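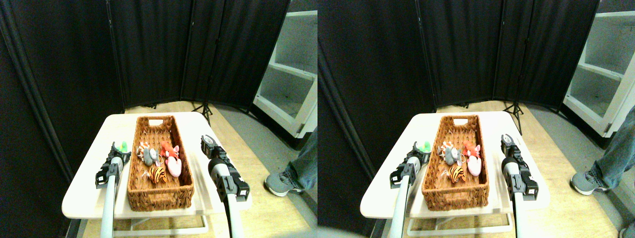

4 min read

January, 7.40 am, kettle on

Right, the indigo vat. I'm writing this up before I forget what I did, because last time I trusted my memory and Vibeke had to work out the recipe from the stains on my apron.

The vat's been sulking since the cold snap. When I lifted the lid last night it had gone a flat navy colour with hardly any flower on top, and the smell was weak (it should knock you back a bit, this one, it's a fructose and lime vat and it usually smells like a wet paddock). Tested a strip of the Mallau cotton anyway. Three minutes under, came out blue already instead of green, and most of it rinsed straight down the sink. So the vat's out of reduction, no mystery there.

What I did:

Warmed it slowly with the aquarium heater until the probe said 50. Fed it 70 grams of fructose dissolved in hot water, stirred one way only, and let the whirlpool settle before I put the lid back on. pH strip read just under 10, so in went 2 level spoons of lime as well. Then I left it alone, and I'm rotten at leaving it alone! I was back in there at nine with a torch. Still flat.

This morning it's a different animal. Coppery skin right across the top, big purple-blue bubbles in the middle, and the liquid underneath is that clear amber-green, like weak tea with a drop of cordial in it. Dipped another strip of the same cotton, three minutes again, and it came up properly lime green and turned while I stood there with the back door open. Rinsed it twice. Hardly any colour in the second rinse. I did a little dance.

Colour notes, for whoever's matching the Nanunport order: one dip gives a pale duck-egg on the Mallau, two dips is closer to faded jeans, and four is where I'd stop for the napkins. The linen takes it faster. Sólveig reckons the linen looks good at three and I'm inclined to agree with her, though she also likes that greyish batch from before Christmas so take it with a grain of salt.

Weights. The napkin lot is 1,770 grams dry, which is more than I want to put through in one go. I'd split it over two mornings and let the vat rest in between. The big Dronitz pot holds enough for scouring the whole lot at once if you don't mind poking it down with the stick every few minutes – soda ash and a squirt of the neutral soap, an hour at a simmer, and then rinse until the water's clear. The last scour water was the colour of builder's tea, so don't skimp. I skimped on the sample lot and got pale freckles all through one corner.

Still don't know about the streaks on the long scarf. It could be air getting in when I moved it around, or it could be that I didn't wet it out for long enough. Going to soak the next one overnight and see. The Þórarinsdóttir book says to squeeze the cloth under the surface as you bring it out so it doesn't drip back in, and I've been lazy about that too, so I'm changing two things at once, which I know is bad form. Vibeke, you can tell me off at lunch.

To buy: lime (the tub's down to crumbs), pH strips, gloves in medium. The large ones fill up with vat and I've had blue thumbs for a week.

To do: stir at four, lid on, heater down to 40 overnight. Label the strips before they all look the same. First half of the napkins goes in tomorrow if the skin's still coppery.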